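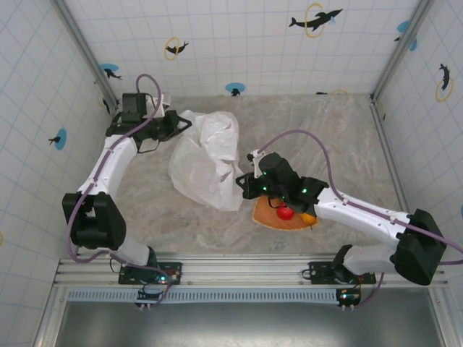 # How a Two-Arm Robot Station Is Looked After

A robot arm works a little like yours. It has a shoulder, an elbow and a wrist, and the places where it bends are called joints. At the end is a gripper, the part that closes on things. Our station is called Plodum. It has two arms, and both are fixed to one long aluminum rail at the front so that they cannot slide apart.

## Cables

The purple cables follow the arms from the wrist, past the elbow and down toward the base. The left cable makes a tall loop near the wrist. The loop is spare length. When the wrist turns, the loop changes shape and the cable is not pulled tight.

Small clips hold the cable against the white part of the forearm. Ayodele Onuoha checks them every morning before the power is switched on. She bends each elbow slowly by hand and watches the cable. If it rubs or gets pinched, she moves the clip.

## Lights

Small lights glow on parts of the station. On Plodum, a light shows that a part has power. It does not show that the part is working correctly, so a second test is needed. Each joint is told to move a tiny amount, and the computer checks that it did.

## Finding zero

A joint measures its turns in steps. One full turn is 4000 steps, so 400 steps is one tenth of a turn. The computer must know where step zero is. If zero is wrong, the gripper closes in the wrong place, perhaps beside a tomato when it should be on it.

Setting zero is called calibration. Ghassan Mahasneh does it after any joint has been repaired:

1. Take everything off the work surface.
2. Move the arm to its rest position.
3. Save that position as zero.
4. Move the arm away and send it back.
5. Compare the two positions.

If they do not match, he tightens the screws at the base and starts again from step 2.

## Cleaning

Switch the power off first. Wipe the gripper tips with a dry cloth and let no water reach the electronics below the rail. Crumbs and bits of leaf are brushed off the surface by hand.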